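Mettre en service un poste de conditionnement à deux bras : procédure et répartition des tâches

Cette page s'adresse aux chefs d'atelier et aux opérateurs qui reprennent un poste de mise en boîte de petits périphériques (souris, câbles, notices) dont la manipulation passe à des bras robotisés. Elle reprend la méthode appliquée par l'atelier de Skerkmont. La programmation des trajectoires est traitée dans le manuel Triltis.

Prérequis : table fixée, pinces montées, arrêt d'urgence testé, fiche de poste à jour.

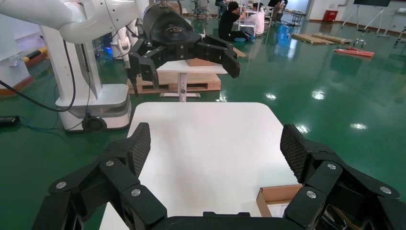
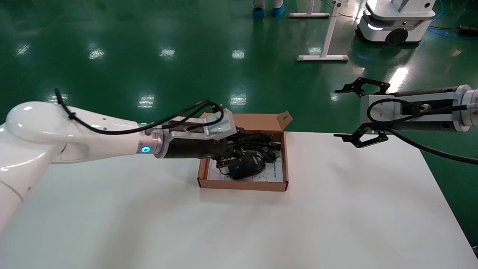
1. Délimiter la zone

Tracez la limite de la zone d'évolution bras déployés, pinces ouvertes. Une limite tracée bras repliés est fausse. Relevez ensuite le cheminement des câbles au sol et notez sur le plan ceux qui traversent un passage piéton. Si des travaux de montage se poursuivent dans la même halle, la limite doit être connue des monteurs autant que des opérateurs.

2. Figer la présentation de la boîte

Définissez une seule orientation pour la boîte : rabat ouvert vers l'arrière de la table, bord avant dégagé. Consignez-la dans la fiche de poste avec un croquis coté. Les opérateurs expérimentés corrigent d'eux-mêmes une boîte posée de travers, sans le signaler. Ce geste n'apparaissait dans aucune gamme Hartono avant l'automatisation ; il a fallu l'observer et l'écrire.

3. Définir l'ordre de dépose

Notice au fond, puis souris, puis câble. Le câble reste l'élément difficile. Il change de forme à chaque prise et un brin peut dépasser du bord au moment de refermer. Prévoyez un point de contrôle visuel avant la fermeture du rabat.

Réglages retenus à Skerkmont :
- vitesse limitée pendant les 200 premiers cycles ;
- ouverture complète de la pince avant chaque approche ;
- arrêt et appel opérateur après deux prises manquées consécutives.

Le troisième réglage est celui que l'on est tenté d'assouplir. Avec un seuil plus élevé, la pince finit par écraser le carton et l'opérateur récupère une boîte à jeter.

4. Réécrire la fiche de poste

L'opérateur ne met plus en boîte. Il approvisionne, contrôle, traite les arrêts et tient le registre. Ces quatre tâches doivent figurer avec leur durée. À défaut, elles sont comptées comme du temps libre et le planning affecte la personne à un second poste.

Mwajuma Massawe, responsable du conditionnement, a demandé que la cotation du poste soit revue avant la mise en service. La nouvelle cotation est entrée en vigueur en janvier. Deux opérateurs ont préféré rejoindre la réception ; leur demande a été acceptée.

5. Former par les arrêts

La formation dure 7 heures, dont la majeure partie sur des arrêts provoqués : boîte absente, rabat refermé, câble accroché au doigt de la pince. Chaque opérateur doit savoir :
- mettre le bras en sécurité et dégager la pièce à la main ;
- relancer le cycle à l'étape interrompue ;
- décider d'écarter une boîte sans demander d'accord.

Irfan Tuhumury tient la liste des habilitations. Une personne non inscrite ne franchit pas la limite, y compris pour ramasser un carton.

6. Suivre les écarts

Notez chaque arrêt avec l'heure, l'étape et la cause supposée. Revoyez le registre avec les opérateurs à 2 000 puis à 3 000 boîtes. Les causes classées « divers » doivent être reprises une à une lors de la première revue ; chez nous, la plupart relevaient du câble.

Le registre porte sur le poste. Il ne sert pas à l'évaluation individuelle, et cette mention est imprimée en tête de chaque feuille.

Modèle de registre et croquis de présentation : dossier Nasell, rubrique Postes. Page mise à jour le 19 octobre 2024 par Azlan Setiawan.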